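How a Robot Learns to Pick Things Up

Think about the last time you reached into a messy drawer for a pencil. You looked, your hand went in, and you had the pencil. You didn't plan it. You have been practicing that move since you were a baby.

A robot starts out with no practice at all. It doesn't know that a cup is hollow or that sunglasses have thin arms that bend. Somebody has to find a way to teach it.

For a long time, people did this by writing rules. A rule might say, "If the object is a block, hold it by two flat sides." That works well in a factory where every part is the same shape and always sits in the same spot. It works badly in a messy box. There are too many shapes in the world to write a rule for each one.

Researchers at the Gwynne lab in Stakotdale tried a different method. They let the robot learn by trying. Their project is called Skiron, and the idea is simple enough to explain in 4 steps.

1. The robot's camera takes a picture of a bin full of objects.
2. The computer chooses a place to grab.
3. The arm moves down, closes its fingers and lifts.
4. The computer saves the picture, the place it chose, and whether anything came up.

Then it starts again. One go through all the steps is called an attempt.

The objects in the bin matter a lot. If the robot only ever practiced on toy blocks, it would get good at toy blocks and nothing else. So the bin gets a mix. Some things are shiny, and some let light through. Those are hard for a camera, because light bounces off metal and passes through clear plastic.
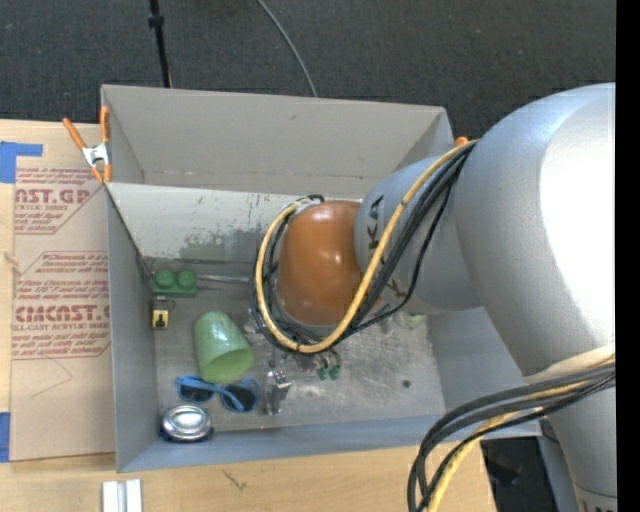
Effie Leckie wanted to know why the robot couldn't just be shown the right way once, the same as a person. Once is enough for you because you already know a lot about objects. You know what heavy looks like. The robot has to build that knowledge from its own attempts, and one attempt tells it very little.

In the Skiron study the robot made 2559 attempts. At the start it chose places to grab by chance, so it missed often. A miss is still useful. It tells the computer, "A spot that looks like this is a bad spot." After enough hits and misses, the computer begins to notice patterns. Edges are often good. The middle of a wide, flat thing is often bad.

To find out if the robot had learned anything, the team gave it a test with 100 new attempts. They used objects it had never practiced on. This part is important. If you study the exact questions on a spelling test, a good score might only mean you have a good memory – new words show whether you can spell.

The robot picked up more of the new objects than it did when it was choosing by chance. It still had trouble with clear objects, and with things lying close against a wall of the bin. The team is working on both problems.

Words to know

Attempt: one try at doing something.
Data: facts that are saved so they can be studied later.
Grasp: a way of holding an object.

Try it yourself

You need 2 people, a box, a pair of kitchen tongs and a few small things that won't break. One person closes their eyes and holds the tongs. The other tells them where to move. Write down each hit and each miss. Swap places and see if your list looks different.

Written by Tudur Trevor for Drokitz Kids

More from Drokitz Kids
Why Do Robots Need Elbows?
How a Camera Measures Distance
What Is a Sensor?
Can a Machine Feel How Hard It Is Squeezing?

Drokitz uses cookies to remember your reading level. Ask a grown-up before you change your cookie settings.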